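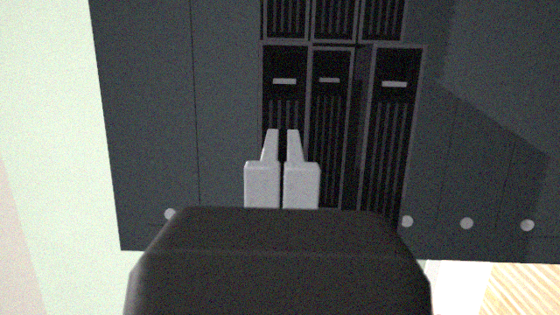
Forum: Sim and Manipulation > Evaluation practice
Thread: Proposed house rules for reporting sim success rates - please poke holes

drawerpuller
Posted November 17, 2021

We finally got everyone at Ashworth to agree on one page of rules for cabinet and drawer tasks in simulation, and I'm so happy about it that I want strangers to tear it apart. Draft as it stands:

1. Fix the success condition before the first run. For a drawer that means an opening distance, a hold time and a maximum handle force.
2. Publish the seeds. All of them, including the ones that crashed the physics.
3. Any contact between the gripper housing and the cabinet front gets logged, even if the drawer opens.
4. No resets by hand in the middle of an episode.
5. Wrist view and policy input must be the same render, noise and all. No clean version for the report.
6. State how many episodes were dropped and why.

Our last batch was 507 episodes and 418 passed. Under the old rules we would have reported a nicer number, because rule 3 didn't exist and rule 6 was "use your judgment" (ha).

kettle_and_cog

Love this! Rule 5 especially. I've read so many reports where the pictures are gorgeous and the policy was looking at something completely different.

One request - add handle placement to the published stuff. If one handle sits a bit lower or is a bit wider than its neighbors, that's a different grasp, and a single pass rate for the whole cabinet hides it. Report per handle.

Nigel Hartley

I disagree with rule 3 as written. Contact with the housing isn't a failure in itself. At Drunside we allow light brushing on real furniture as long as it stays under a force limit. If you log every touch with no threshold you get pages of noise and people stop reading the log.

drawerpuller

It isn't a fail condition, just a log entry. But fair, I should say so in the rule. What limit do you use?

Nigel Hartley

13 newtons for anything that isn't a handle, 35 on the handle. Those came out of our own cabinets, so please don't copy them blindly. Measure yours.

mossygimbal

Jumping in on the wrist view. From down there the gripper body covers a good chunk of the lower cabinet, and whatever is behind it is gone as far as the policy knows. We now require a line in the report saying what the gripper blocks at the start pose. Takes two minutes and saved us a whole week of arguing in June.

kettle_and_cog

Ooh, yes. And say whether there's a second view. Istora's template has a box for that, I think it's the best thing in it.

mossygimbal

The Istora template also has 11 pages of boxes nobody fills in :)

tobler_j

Unpopular opinion, publishing crashed seeds is a waste of time. A physics blowup says nothing about the policy. Drop them and move on.

drawerpuller

Strong no from me! Half of our blowups came from the fingers getting wedged behind a handle. The policy put them there. If we'd dropped those, we'd have shipped that behavior straight to the real arm.

tobler_j

OK, wedging is a decent case. I'd still want them in a separate table so they don't get mixed in with the timeouts.

drawerpuller

Separate table it is.

Nigel Hartley

While you're editing: rule 4 needs to cover scripted resets too. The Faltberg wrapper will quietly nudge a stuck joint unless you turn that off, and it counts the episode as clean.

drawerpuller

Wow, I did not know that. Checking our config right now. New draft tonight with the force limits left blank for people to fill in, per-handle results, and the blocked-view line as rule 7.

kettle_and_cog

Can you put a version number on it this time? We have three copies of the old one and they're all called "final".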